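Javolix bench cell: README and data card

Version of Monday, February 17, 2020

What is in this folder

Recordings from a small two-arm cell which I have built in the Nelell shared workshop. The arms pick up small metal cylinders, bring them together between the two grippers and put them back. I drive the arms by hand during recording, there is no trained policy in this version. I put the files here so other people who build at home can compare with their own cell, and also so I myself can find the settings again in half a year.

Please read the section on calibration before you use the joint data. Most of the questions I received about the older version were about this.

The cell

The two arms stand on one aluminium rail at the near edge and reach inward over a wood floor. The other three sides are closed with brick-pattern panels, with aluminium posts in the rear corners. I took the textured panels because I had them, and I kept them because the depth estimate was worse with plain white board. With plain board the back wall was moving forward and backward by several centimetres from one frame to the next.

Each arm is bolted to the rail through a black mounting plate, and each has its own small controller board below. The slots of the rail permit to slide a plate left or right when the bolts are loosened. After this the calibration must be repeated, without exception. I lost one complete evening of recordings in July by thinking that a small shift would not matter.

The toolbox in the back corner belongs to the setup and should stay there. It serves as a fixed obstacle, and the planner has it as a box in the collision file. The pliers and the screwdriver on the right side are not in the collision file, so do not replay a trajectory over that area at low height.
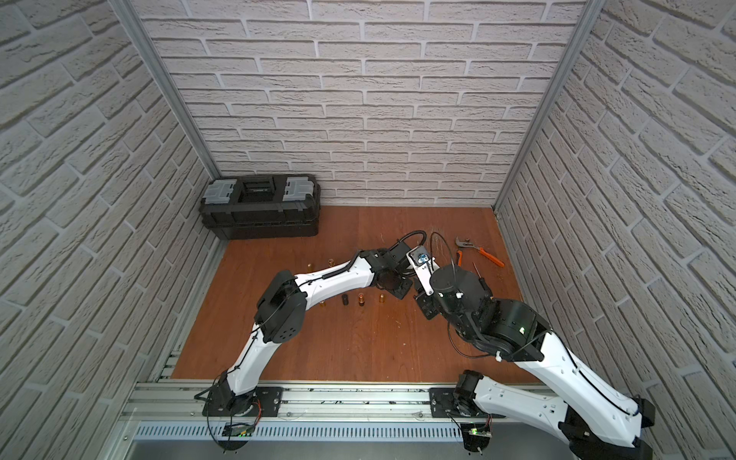 OBJECTS AND TASKS

The objects are short cylinders, some brass-coloured and some darker. All are of similar size. They were bought as mixed leftovers from Kershaw, which sells surplus hardware by weight, and for this reason they do not have a part number. If you want to repeat the tasks, any small cylinder which the fingers can close on will do, but a polished one is more difficult for the camera.

There are three tasks in the folder:

pick_place: one arm lifts a cylinder and sets it upright in another position.

bring_together: one arm holds a piece and the other arm comes to it with its gripper until both are near the middle of the table.

hold_between: both grippers hold one object at the same time. This is the youngest task and has the fewest episodes.

An episode begins when the arms leave the rest position and it ends when I press the pedal. I did not cut the pauses. When I am thinking what to do next, the arms stand still and the recording continues. If this disturbs your training, filter on joint speed; a threshold is suggested in the file notes.txt, but it is only my taste.

The complete set has 700 episodes. Of these, 45 are marked as failed. A failed episode means that the cylinder was dropped, or was pushed over before the fingers closed, or that one gripper touched the other with force. I left them inside because they are useful for somebody who wants to detect failures. The column "ok" in index.csv is 0 for these.

Calibration

The zero position of each arm is set by hand with a printed jig. The procedure is this:

Switch off the motor power and leave the logic power on.
Put the jig on the floor against the rail, first for the left arm.
Move the arm slowly until the wrist rests in the jig.
Run set_zero with the name of the arm.
Do the same for the right arm.
Run check_zero and read the difference for all joints.

If any joint shows a difference above 5 counts, start again. The shoulder of the right arm is the usual trouble. Its cable loop can pull on the link when the arm is folded, and then the arm does not stay in the jig when you release it. I hold it with one hand and type with the other.
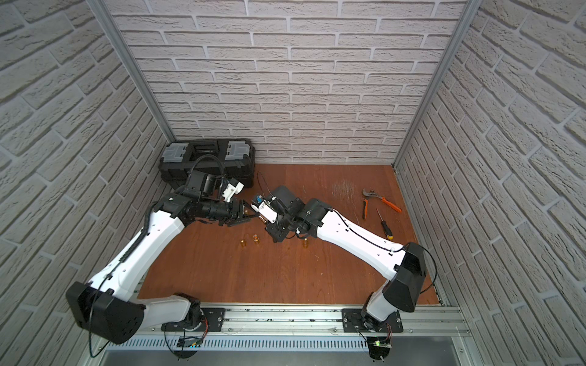
The two arms do not share one coordinate frame in the raw files. Each one reports in the frame of its own base, and the transform between the bases is in the file bases.yaml. This was a bad decision from the beginning of the project, but to change it now would break the scripts of the people who already use the data. The script to_common.py makes the conversion and writes a new file next to the old one. It never overwrites.

Joint positions are in radians. Gripper opening is between 0 and 1, where 1 is fully open. Time is in seconds from the start of the episode. The video is recorded by a fixed camera, and its clock is separate from the clock of the arms. I align them with the first visible movement, so expect an error of one or two frames. For slow tasks this is without importance. For hold_between I would check it by eye. 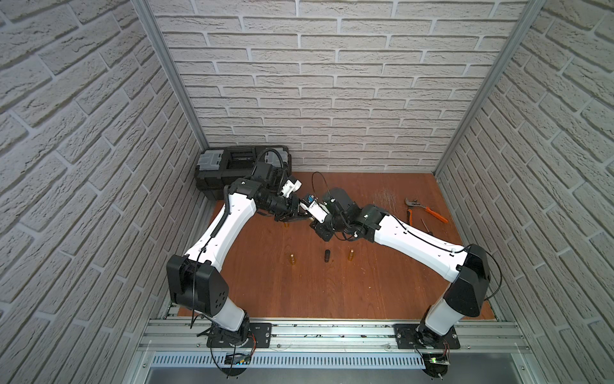
Known problems

The cable of the left wrist sometimes hides the gripper from the camera. This occurs mainly when the arm reaches far to the back. I have tried to tie the cable closer to the link, but then the wrist could not turn completely.

The floor is glossy and gives reflections below the brass pieces. A simple colour threshold finds the reflection also. There are scratches in the wood on the right side which an edge detector likes very much.

In 36 episodes of pick_place the gripper opening of the right arm was not written. The column is there but it is empty. The list is in missing_gripper.txt.

The lighting is the normal ceiling lighting of the workshop and I can not control it. Somebody can switch off one row of lamps in the middle of an episode, and this did happen.

Software

Everything was recorded with Brerkach, my own small recorder, which is in the folder tools. It is written in Python and was tested only on Linux. The configuration file has comments, but a part of them is older than the code. When the comment and the code do not agree, believe the code.

Licence and contact

You may use the data and the scripts for any purpose. If you publish something, please mention the name Javolix and the date of the version. For errors, open an issue and write the episode number in the title. I answer at weekends.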